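Plisley Forum > Hands and Manipulation > Methods and results
Thread: Finger pose from the wrist camera only, no joint encoders. First results

vcordero
2/2/22

Hello all. Some of you asked me in the calibration thread to write down what we do, so I try to put it in one place. Please excuse my English, it is my third language and I write slowly.

The question is simple. If the encoders in the fingers are not available, or you don't trust them, how well can you know the pose of the hand from the wrist camera alone? We call the method Liem. It takes one picture and gives back an angle for each joint of the fingers, together with a number which says how sure it is. It does not use the picture before or the picture after. I wanted it so, because a tracker can hide its errors for a long time and then lose the hand completely.

For training we used 1,648 pictures with the encoder readings as the truth. For testing we kept 177 pictures from another room, with another floor and other light. The median error on the test pictures is 2 degrees. I will explain below why you should not be too happy with this number.

The biggest difficulty is the sleeve. It is black and ribbed, it lies very near to the lens and it takes a large part of every picture. In the beginning the network learned the folds of the sleeve and not the fingers. We found this when we covered the fingers with a grey patch and the error became hardly worse. After that we cut the sleeve region out in half of the training pictures, chosen at random, and the network was forced to look at the fingers.

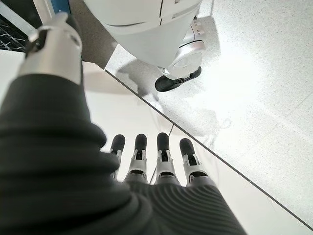 Marta_k: did you try the same test the other way, with the sleeve hidden and only the fingers left? Covering the fingers tells you that the network used the sleeve. It doesn't tell you that it has stopped.

vcordero
Yes, this we did, but only on the test pictures. With the sleeve hidden the error goes up a little for the thumb and stays almost the same for the four fingers. I believe the thumb still takes some help from the sleeve. It sits nearly against the lens and is blurred, so there are few sharp edges to hold on to. The fingers are easier. They have white links, visible hinges and black tips, and on a pale tiled floor a black tip is a gift.

oldgearbox
And on a dark floor?

vcordero
On a dark floor I have no result. The second room also has a pale floor, only with a different surface. I should have said this in the first post.

oldgearbox
Then "another room" is not much of a test, in my view. I don't want to be rude, I like the work. But if the tips are the main cue and they are always dark on light, you have measured the easy case 177 times. Put a black rubber mat down and run it again before you write it up.

Marta_k
I'd be a bit kinder than that. A change of room does shift the light, and bright tiles aren't friendly to a small camera. You get parts of the floor that go nearly white, and a white finger link in front of that has very little outline. I would expect the links to fail there before the tips.

vcordero
Marta, this is correct. I sorted the test pictures by error and looked through the worst 61 one after another. The typical bad case is a finger in front of the washed-out part of the floor. The tip is found well, but the middle joint is placed wrong, and the end joint then corrects it in the other direction. So the fingertip position looks very good while two angles are bad. If you report only the fingertip error, you will never see it.

Grout lines were also a problem in the first version. A dark line which passes between two fingers was sometimes read as the gap of a hinge. More variation in the floor removed most of this, but I can't say all.

fenwick_t
How do you line up the encoder readings with the picture? At Wendness we had a delay between the two that was larger than the error we were trying to measure. Took us most of February to find it.

vcordero
We take only pictures where the hand holds still. It makes the delay unimportant, but then of course the method has never seen a moving hand. With motion blur I expect it to be worse, and I don't know how much.

oldgearbox
So still hand, pale floor, nothing grasped. That should be in the title.

vcordero
I can't change the title any more, but I have asked the moderator. I don't agree that the result is without use. We wanted to know if the information is in the picture at all, and I think for the four fingers the answer is yes. For the thumb I'm less sure. Whether it is good enough to control a grasp is another question, and I did not claim it.

fenwick_t
Other robots in view, does that upset it? Ours used to find an extra finger in anything silver with a joint.

vcordero
A little. The confidence goes down when there is a leg or an ankle near the top of the picture, but the angles don't change much. I have too few such pictures to give you a figure. The Fedalau set has more of them, so I will run it there next, with the black mat too if I can find one large enough.

Marta_k
Could you post the per-joint errors as well, not only the median? Thumb separate please.

vcordero
Yes. I need to clean the table first, the column names are in Spanish.

Valeriano Cordero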